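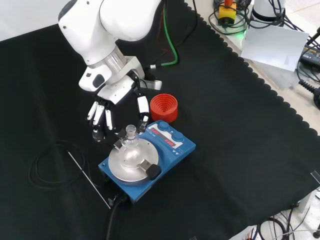
*Fig. 1. Round-bottomed flask, glass neck.*

**Distillation & boiling, notes for wk 5** (A. Georgiev's section, swap w/ your lab partner if you missed it)

Simple distillation = boil, condense, collect. Works when boiling points are far apart. Close together -> fractional, next handout.

- Fill the flask half way, two thirds at most. Never heat it dry.
- Boiling stones go in BEFORE heating. Add them to hot liquid and it can foam right out the neck
- Thermometer bulb just below the side arm. Too high reads low, everybody loses points on this
- Water into the condenser at the bottom, out the top

Bumping: liquid gets hotter than its boiling point w/ no bubbles, then boils all at once. Stones or stirring fix it. 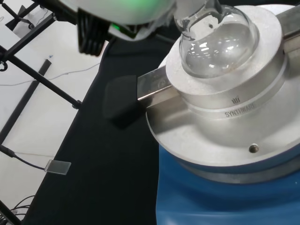
**Why does the temperature level off once the liquid boils?** The added heat goes into turning liquid to vapor, so the reading stays put until most of that component is gone.

Pressure matters too. Lower pressure, lower boiling point. Handy for stuff that breaks down before it boils. Homovitz ch. 5 has the vapor pressure curves, skip the derivation for now, we'll do it in May.

Heating rate: slow. One or two drops a second in the receiver is plenty. If you rush it you get a mixture and 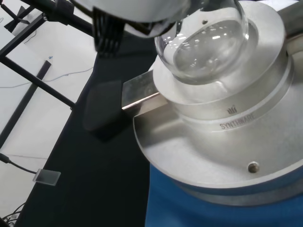 the plateau on your graph smears out, so you cant tell where the first fraction ends. Change receivers when the temp starts to climb, label them, write down the range for each. Toss the first few drops (forerun).

Lab writeup: graph, yeild, percent recovery. Recovery over 100 means you weighed somthing wrong, go back and check.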